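I have a soft spot for a table that doesn't know what it's for. Every office I've worked in has had one, and the first thing a new manager wants to do is clear it. Please don't! I say this as someone who has cleared a few and regretted it every time.

When I was at Boltdale we had a beauty by the break room. Masanobu Sasaki kept his lunch stuff on it, somebody's fern lived there, and there was always a book lying around that you could flip through while the microwave ran. I read most of a history of canals that way (standing up, four pages at a time).
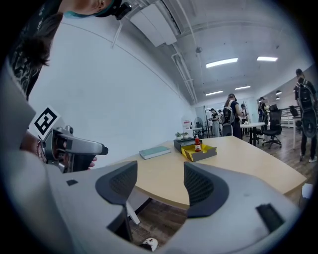 Then we got a clean desk policy, and the fern went home, and so did the hot sauce. The place looked great in the brochure. But I stopped running into people from the other end of the floor, and I don't think that was a coincidence. You need something to lean near and poke at while you talk.

Small plants are the best start, if you ask me. They ask for next to nothing and they make even a plain white wall look friendlier.

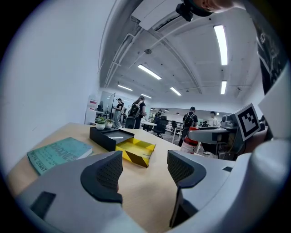
Two little plants at the end of the table, with a teal book within reach.

My friend Fiachra Sheehan thinks I'm making excuses for mess, and we've argued about it over plenty of Wednesday coffees. He likes trays, and okay, I'll give him trays. A tray turns a pile into a place! Put the odds and ends on one and you can still wipe the table down without a big production.

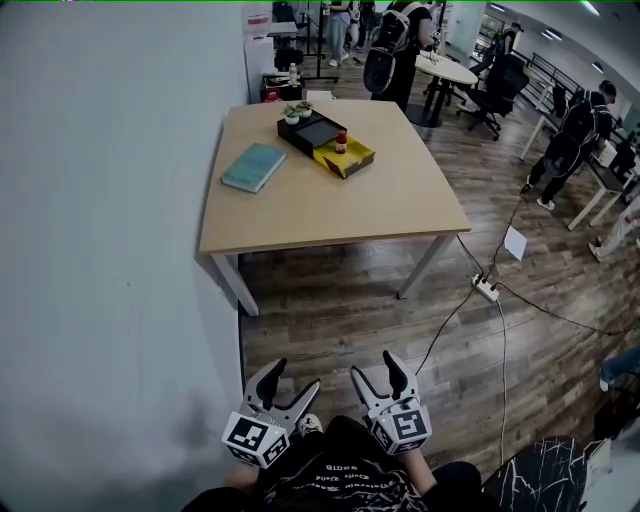
Book, black tray, succulents, hot sauce: my kind of table.

So leave the sauce out. If it bothers you, turn the label to the wall and go eat a decent sandwich.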